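Prukard Reading Gap Workbook Set (Grades 6 to 8)

Sold by Qudah School Supply
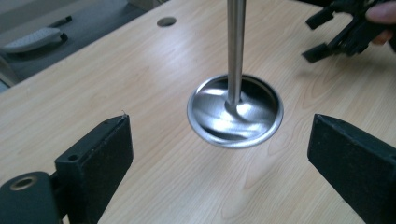
I wrote these workbooks after years of tutoring kids who had fallen behind in reading and who had been handed the same sad worksheets every fall. Most of them could talk my ear off about cars, cooking or their cousin's dirt bike, and then they'd freeze in front of a page about a lighthouse. So the Prukard set is built on short passages about real things kids might want to know about. The engine unit, for one, opens with a valve standing on its head on a tabletop, the long shiny stem going straight up and flaring out into that wide dish at the bottom, and asks the student to write two sentences about its shape before reading a word. I've had boys who wouldn't write their own name fill half a page on that one!

What's in the set

3 student workbooks, one per grade level
1 teacher guide (spiral bound, lies flat, thank goodness)
Placement check, takes a single class period
Progress charts you can copy as often as you like

There are 855 practice items across the three books, and the word list at the back of the teacher guide runs to 3,906 words, sorted by unit and by how hard they are. I put that list together myself over one very long winter and I'm a little proud of it.

Who I made it for

Small groups, mainly. After-school programs, summer catch-up classes, a parent at the kitchen table. You can use it with a full class but you'll want an aide, and you'll want to split the kids up by the placement check and not by grade. A seventh grader who lands in the first book should start in the first book. The covers don't show a grade number anywhere (they're just blue, green and gray), so the kid next to them can't tell.

It doesn't teach phonics from scratch. If your student is still sounding out short words, take a look at the Ralura starter cards first and come back to me later.

A few things people ask me

Can I buy one workbook by itself? Yes, pick your level from the drop-down. The teacher guide only comes with the full set.

Is there a digital version? Sort of - the passages are up on Drandeo, and your login is printed inside the front cover of the guide. The writing pages are paper only and I plan to keep them that way.

Do you have a Spanish edition? I'm working on it. The first book should be ready in January.

Can I copy the student pages? The progress charts and the placement check, sure. Please don't copy the workbooks themselves, they're how I pay the printer.

Shipping and returns

Orders go out from Qudah within 3 business days. If a book shows up bent or with pages missing, send a note through the contact form and we'll mail you another one. Unmarked books can come back for a refund. School purchase orders are fine - attach yours at checkout.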